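Home Thread Explore Log in

Branwen Parry
I keep reading that a kids' corner needs a "statement piece." Allurgate wants $500 for one. I doubt any kid ever asked.

Sky blue wall, cartoon cloud, a bit of orange star. Fine. Then a big lime green gourd shape right in front of it. 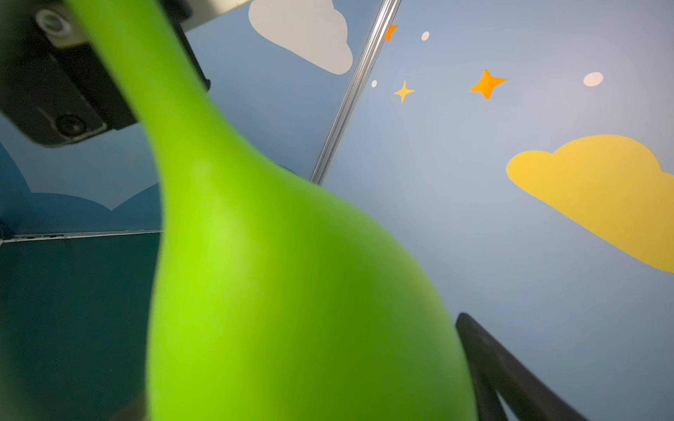

Photo: Branwen Parry

Is it a vase? A bottle? Decor, I'm told — so it holds nothing and collects dust.

I'd keep the wall. The paint is the cheap part and it does the work.

Comments (2)
Lowri Howells: I like the green, sorry
Protovthorpe: 500 for a gourd??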